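Aligning marker cube poses across two cameras with Clemen

Applies to Clemen 2 and the Osow tracker. Command line only.

Before you begin

This tutorial covers pose recovery for fiducial cubes, starting from recorded video and ending with a trajectory file that Orov can replay. It assumes that Osow is installed, that both cameras have been calibrated, and that each recording sits in its own session folder. Intrinsics must be in the folder as a separate file. Clemen does not read them from the video header.

Every cube needs an entry in the cube table. An entry holds the edge length, the tag ID on each face and the rotation of each tag relative to the cube origin. Measure the edge with calipers. An edge length entered too large pushes every recovered position away from the camera by the same ratio, and the reprojection error will not show it.

Step 1. Check the detections

Run the detector on a short stretch before processing a whole session:

clemen detect --session lis_july --start 0 --frames 60

The output has one line per detected tag: frame index, tag ID, four corner coordinates and the decision margin. Open the result in the viewer with clemen view and step through it. Corners should sit on the outer edge of the black border. If they drift inward on tilted faces, turn on subpixel refinement and run the stretch again.

Handheld gripper views are the harder of the two cases. The camera moves with the tool, the background changes constantly, and a cube on another gripper may be in view at a steep tilt.
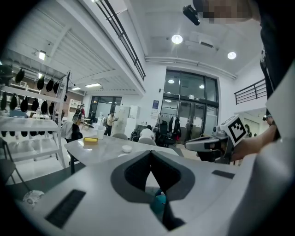

Does the gripper camera need its own mask?

A separate mask is needed for each camera whose own body shows in its view. Draw it once with clemen mask and store it with the intrinsics; the detector then skips those pixels, which shortens the run and removes corner candidates found on vents and seams.

Step 2. Solve each cube

clemen solve --session lis_july --cubes cubes.txt

When two or more faces of a cube are detected in a frame, all of their corners go into a single solve. When only one face is detected, the solver returns two candidate poses, because a small square seen from a distance can be explained by two different tilts. Clemen keeps both candidates and leaves the choice to Step 3. Do not use the flag --first-only to drop the second one. It was kept for old sessions and produces sudden flips in orientation.

Look at the residual column. For a correct cube table, the median should be well under one pixel. A high residual on multi-face frames combined with a low residual on single-face frames nearly always means that a tag rotation is wrong in the table. Turn the entry by 90 degrees and solve again.

Step 3. Smooth and fill

The smoother runs forward and backward over the session and picks between candidates by comparing them with the predicted orientation. Gaps up to 12 frames are filled by interpolation. Longer gaps are left open and written as invalid. The limit can be changed with --max-gap, but fast wrist turns are poorly served by anything above 23.

Head camera recordings need one more setting. With a cube on the back of each glove, the left and right streams must be kept separate by tag ID, never by image position, as the hands may cross during a task. Set the assignment in hands.txt:

left: cube_a
right: cube_b

Cubes can also hide objects lying under the hand. If the session feeds an object detector as well, export the projected cube outlines with --outlines so that the detector can treat those regions as unknown.
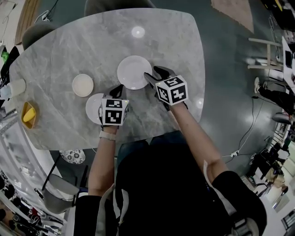

Page 2

Step 4. Export to Orov

orov import --from lis_july/smooth --base table

The base argument sets the reference frame. Use table if a board was recorded at the start of the session, or camera if it was not. With camera as the base, head motion stays in the hand trajectory and the result is suitable only for checking.

Orov rejects the import if timestamps are out of order or if a quaternion is not normalized. Both are reported with the line number.

Common errors

"No shared time base": the two recordings have no overlap after the clock offset is applied. Check the sign of the offset.

"Duplicate tag in cube table": the same ID is listed on two cubes. IDs must be unique across the whole session, including cubes that stay out of view.

"Glare rejected": a face was found but its white cells were saturated. Lower the exposure for the next recording. For existing video, --clip-tolerance recovers part of the detections at the cost of noisier corners.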